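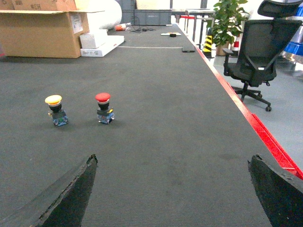 Lindard soft fingers, wrist camera view, with two push-button switches waiting on the carpet.

Lindard Soft Finger Set for Parallel Grippers
Item 3011
$399 per pair, $419 with the Simard adapter plate

We've been swapping fingers on and off our test arm since August, and this is the pair that keeps going back on! The Lindard set is a matte black finger with a pointed tip and a bit of give to it, made for the kind of small, awkward parts that hard metal jaws like to spit across the room.

Push-button switches are our favorite test piece. The mushroom cap is round, the collar under it is narrower, and the contact block at the bottom is a whole different shape again (and slick plastic on top of that). We run a yellow one and a red one side by side, standing up, and ask the gripper to take one and leave its neighbor standing. The tapered tips slide in between the two very nicely. Our older Kudmont flat pads are great on boxes, but they're wide, and they tend to bump the second switch on the way down.

The angle helps too. Both fingers lean in toward each other, so from the wrist camera you get a clear look down the gap at whatever you're about to grab. If you teach by hand or train from camera footage, you'll love that.

About wear: the pair shown is our bench pair and it has had a hard life. The edges are chipped and a little frayed. We still use them every day, but for fine work near the tips we'd put on a fresh pair. New ones have clean edges.

What we liked
Pointed tips get into tight spots
Good hold on round caps and smooth blocks
Finger change takes one hex key

What to know before you order
Rough surfaces eat the edges, carpeted tables included
Too soft for prying or pressing hard
Older Lekwood wrists need the adapter plate

In the box: two fingers, mounting screws, hex key, and a fit card. Spare screws come in bags of 20.

Comparing with something you already own? Try it on your own worst part first, the one that always rolls away. Orders in by noon Tuesday go out the same day.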